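Laundry detergent tips, minus the wishful thinking

Every August somebody sends me a list of laundry tricks, and most of them seem to be written by people who sell jars. Pour your liquid detergent into a pretty glass dispenser, they say. Tie a ribbon on it. I tried that for 2 months and ended up with a blue ring on the shelf and no idea what the dosing line was supposed to be. So these are the tips that survived my own laundry room, with my doubts left in.

1. Keep it in the bottle it came in

The label has the dose on it, and the bottle has a cap made to fit. If you decant, you lose both. Labels do suffer, though. A bottle that gets shoved around a cupboard will rub against its neighbors until the printing comes off in white flakes, and then you're guessing. Write the dose on the cap with a permanent marker the day you open it. Packing tape over the label is often recommended. Mine peeled.

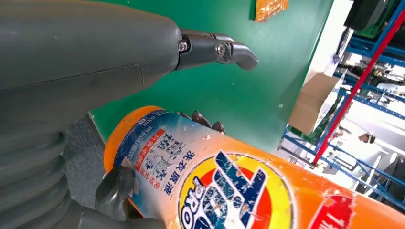

2. Don't buy by color

Orange bottle, orange cap, dark blue characters reading 洗衣原液 down the label: fine, but none of it tells you how many loads you're getting. Look for the volume and the dose, then divide. I worked out that a 900 ml bottle at 60 ml a load gives 15 loads, and I've met "family value" packs that did worse. Words like "concentrated" mean very little until you've seen the dose next to them.

3. Put something under the bottles

A plastic sheet will do. I was ready to laugh at this one, having spent good money on a Skaltcombe drip tray, but a sheet catches the same dribbles and you can bunch it up and rinse it in the tub. Let it hang over the front edge a little. The tray now holds clothespins.

4. Lay them down only if you trust the caps

Bottles on their sides stack nicely on a low shelf, all caps facing the same way so you can grab one. I'd still leave each one on newspaper overnight first. Pump tops, never. Anything already opened goes upright - I don't care how tight you think you screwed it.

5. Check the neck before you blame the cap

Dried soap in the ridges is the usual cause of a leak. Hold the bottle up at a slant where you can see the neck, wipe it with a warm damp cloth, and try the cap again. Claltard sells a special brush for this. An old toothbrush is the same brush.
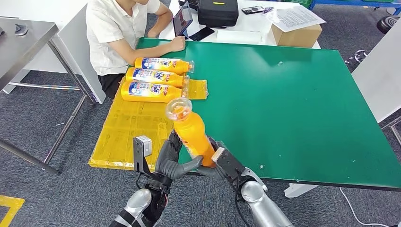

Lindiwe Shezi

As for getting the last of it out, leaving the bottle upside down in a mug works, slowly. Swishing in some water works faster, if you use it in that same load. Cutting the bottle open with a kitchen knife is a tip I've seen in print, and I'd like to know who's still following it.

Related tips
Does vinegar do anything for towels?
Lint traps: how often is often enough
Shelf liners I regret buying
Stain sticks, tested on a Moodley tablecloth

Get our household tips by email. You can unsubscribe at any time.
This site uses cookies. Accept | Manage settings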